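26th November. Notes on collecting demos for the sweep task, Vilham rig. Written fast so Orla can start without me. Fix what's wrong.

## What the method is

Short version. We record people doing the job with the hand-held gripper, then train on wrist view plus gripper width. No scene camera. Policy predicts relative moves from the tool, so the table can shift a bit between sessions and it mostly doesn't care. Quentin's July set used absolute poses and fell over as soon as the table got bumped. Don't go back to that.

## Before you record

- Wipe the fisheye lens. Dry cloth only.
- Check both finger tags get detected with the gripper open AND closed. If one drops out you lose width for the whole episode.
- Run the mapping pass first. Slow loop over the table, tilt up to the backdrop, come back. The big letters are good features, plain wood is terrible.
- Lock exposure. The wood goes pale under the lamp and auto exposure will pump.

## Grasping the dustpan

Take it by the handle, one finger each side, and squeeze untill it stops twisting. Lift, then hold still for a beat before you move on.
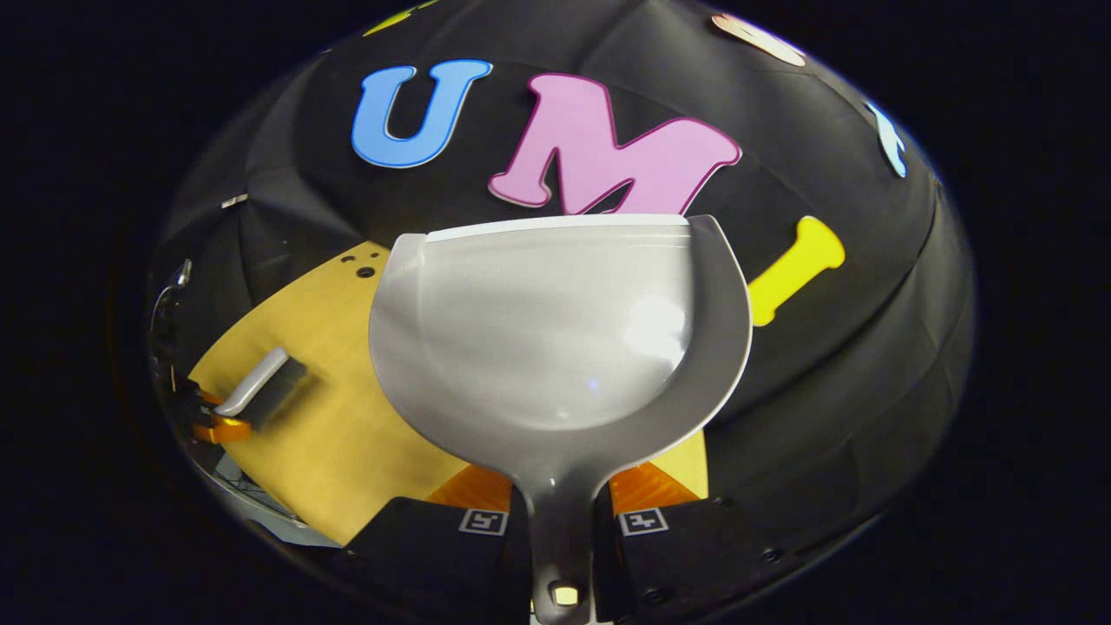

The hold matters more than you'd think. Sylvain cut it out of one batch to save time and the policy started moving off before the fingers had closed. We put it back.

Vary the start pose every episode. Handle left, handle right, pan turned round. If you catch yourself putting it back in the same spot, stop and shuffle. Same with the paper: re-crumple it now and then, move it, don't always aim for the middle.

Keep the approach slow near the wood. Fast swings smear the fingers and tracking gets jumpy. A little blur is fine, we keep those. Tracking lost = bin the episode, no arguing. 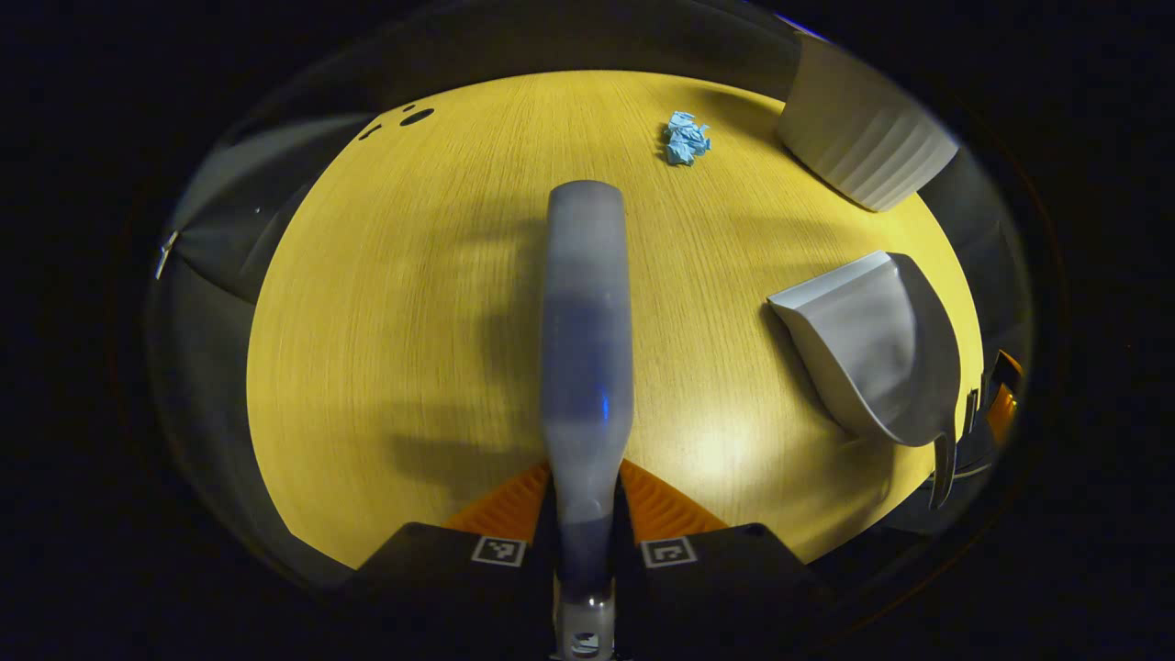

*Sweep setup: crumpled blue paper on the table, dustpan and white ribbed container on the right.*

## Processing

1. Copy everything to the Clurkska drive. Don't rename files, the sync script reads the names.
2. Run mapping, then the per-episode tracking.
3. Run tag detection, calibrate width per gripper. Not per session.
4. Filter. Anything with a tracking gap over 8 frames goes out.
5. Train. Config is `sweep_rel`, 600 epochs.

## Where we are

507 episodes kept after filtering, 145 of those from Timothée, who is way faster than the rest of us. Grasping looks solid. Release is still the weak bit: policy hovers over the drop point and dithers. Bastien thinks width is too noisy when the fingers are nearly open, I think we just don't have enough slow releases. Testing both.

If you have a spare hour, record releases only. Start with the pan already in the fingers, put it down, open, back off straight up. Tag them `rel_only` so they dont get mixed in with the full ones.

Posa checkpoint is the one to compare against for now. Same start poses for both, take turns between them, write down every failure even the stupid ones. Sheet is pinned in the channel.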